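Updated in April, after the second firmware release. I've dropped the questions that only concerned the first batch of arms.

# Mimel two-arm kit: questions people keep sending

I have had the Mimel on my bench since the winter, paid for with Cabral money and bought through Tarindale like anybody else's. Tarindale's own FAQ says the kit will "take over fiddly bench jobs from day one". Most of the emails I get are from people who read that line and would like to know how much of it to believe. My answer is not much, though I haven't sent the kit back.

Maëlle Gagnon

## Before you buy

**What do you get in the box?**

Two arms, a rail to mount them on, clamps, a camera for each wrist, a camera for overhead, power supplies and more cable than you'll know what to do with. You also get a voucher for Zustier, the training service, good for one month. The computer isn't included. The product page mentions this in the small type under the delivery table, and three people have written to me in some distress about it.

**What does it cost once you've bought everything?**

The kit was 1000 pounds when we ordered. I then spent another 400 on a second-hand desktop with a decent graphics card, and that was a lucky find. Zustier is extra after the first month. If your budget stops at the price on the front page, you haven't got a working setup.

**Can I put it on an ordinary table?**

You can if the table is solid and you don't mind clamp marks. Ours sits on a wooden top. I tried it first on a folding table and the whole thing rocked whenever both arms stopped at once. The rail is decent, I'll give them that. The clamps are the sort of thing you'd find on a cheap desk lamp, and I check them every morning.

**What have you been testing it with?**

Cable, mainly. Tarindale's video has the arms stacking foam cubes, which a patient toddler can do. Horacio Ulloa, who shares the workshop with me, said that if the thing was any use it ought to be able to pick up one of the heaps of leads we have lying about. So that became the test, with both arms working over the bare wood and a knot of black cable put down in front of them.

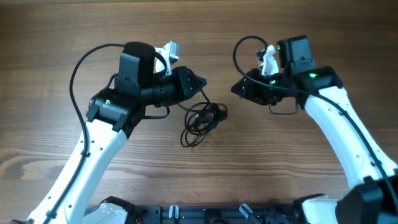
**How long does the kit take to assemble?**

Set aside a full weekend. Tarindale says an afternoon, and an afternoon is fair for the screws alone. Setting the motor IDs took us the rest of the first day, and calibration took most of the second, because the manual gives the steps for the left arm and then says "repeat for right". The right arm is a mirror image, so some of the signs have to be swapped. The corrected page is on their forum, four replies down.

**Do I need to be able to program?**

For the demo, no. For anything you'd want to do yourself, a bit of Python and a willingness to read error messages. Tarindale calls it "no-code", and there is indeed a screen with large friendly buttons. One of the buttons opens a terminal.

**Is it safe around children?**

I wouldn't. The motors aren't strong, but the gripper jaws are pointed and the arms don't know you're there. There is a stop button in the software. I wanted one on the desk, so we wired a switch into the supply, and I think one should have come in the box.

## Using it

**How does it learn a job?**

You move the arms through the job yourself, over and over, while the software records the cameras and the joints. Then the recordings go to Zustier (or to your own computer, if it's up to it) and some hours later you get back something that tries to copy you. It copies your bad habits too. I tend to hover before I grip, and our first model hovered beautifully and did very little else.

**How many recordings does it need?**

The leaflet says 50 for a simple task, and I'd like to meet the task. With cable we had done 600 before I was prepared to leave the room while it ran. A heap of cable never lands the same way up, so each attempt is a fresh problem, and I suspect foam cubes would have needed far fewer. Tarindale knows this, which I assume is why they filmed foam cubes.

**Does it really untangle cables?**

It sometimes picks one out of the heap. I'd stop short of "untangle". Big open loops give it a fair chance. Where several strands cross close together it tends to pinch two and drag the lot, and connectors are worse, as the jaws like to close on the cable just behind the plug and pull. I wouldn't let it near a lead I was fond of.

**Do the arms' own cables get in the way?**

This is my biggest complaint about the hardware. Each arm has leads running outside the body, with loose loops up at the wrist. If what you're handling is also black cable, you've now got black cable on the robot and black cable on the table, and the overhead camera sees both. Horacio wants to put coloured sleeving on ours. I've asked Tarindale whether they'd consider it for the next batch and they replied with a link to the shop.

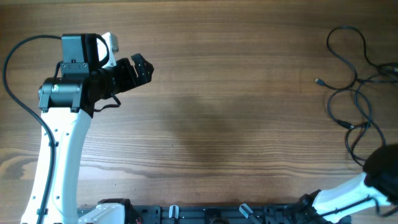 **Will the warranty cover a worn-out motor?**

Only for the first year, and only if you haven't opened the casing. We had a wrist motor start clicking and they did replace it, without much argument, though I had to send a video and then send it again in a different format. Postage back to them was at our expense. Keep the box.

**How noisy is it?**

Quieter than I expected. It whines when it's holding a pose with the arm stretched out. You could take a phone call next to it, but I wouldn't want it going in a bedroom.

**Can the two arms work together, or do they just take turns?**

They can move at the same time, and you record them together, one of your hands for each. Whether they *cooperate* depends on you. Ours have bumped jaws often enough that I now keep a hand by the switch. There's a setting called "collision awareness". I have had it on and I have had it off and could not tell you which was which.

**Are the wrist cameras any good?**

Better than I'd feared. The picture is soft at close range, and a shiny table throws back glare, so you'll want to think about where your lamp is. They do see things the overhead camera misses, plugs especially. Cover one up and our model gets noticeably worse, so I believe it's using them. What they can't do much about is shadow: the arm blocks the light just where you need it, and dark cable in a dark patch is hard going even for me, looking at the recording.

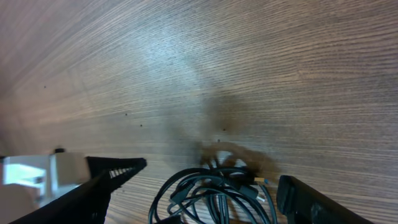 *From a wrist camera: black cables and a gold-coloured connector tip between the gripper fingers.*

## Money and patience

**Is Zustier worth paying for?**

If your own computer can do the training, I'd skip it. The service is tidy and the queue is short in the mornings. But their progress page shows a "skill score" that rises whatever happens. Ours reached "expert" on a model that couldn't find the table. Judge by running the arm.

**Could I use it to save time at work?**

Horacio and I had this out over several lunches. He thinks a small repair shop could get something useful from it in a year or two. I can clear a heap of leads by hand while the software is still loading, and I don't need recalibrating if someone leans on the bench. If you want time back, don't buy it.

**Then who is it for?**

People who want to learn how this sort of thing works and don't mind that most of the learning is done by them. Colleges, perhaps. Someone with a shed and a forgiving household. I've learned a good deal from ours, some of it about motor firmware, which I had been happy not knowing.

**Would you buy it again?**

At 600 I'd have said so without thinking. At full price I would wait and see whether they fix the manual and do something about those wrist leads.

**Are you paid by Tarindale?**

They have not given us anything, unless you count the replacement motor. They did offer a discount code to share with readers. I said I'd rather they reprinted the calibration page, and that's where the correspondence stands.

**Can I send you a question that isn't answered here?**

Please do, through the contact form on the Cabral page. If it's about calibrating the right arm, read the forum thread first, then write to me if you're still stuck. Say which firmware you have.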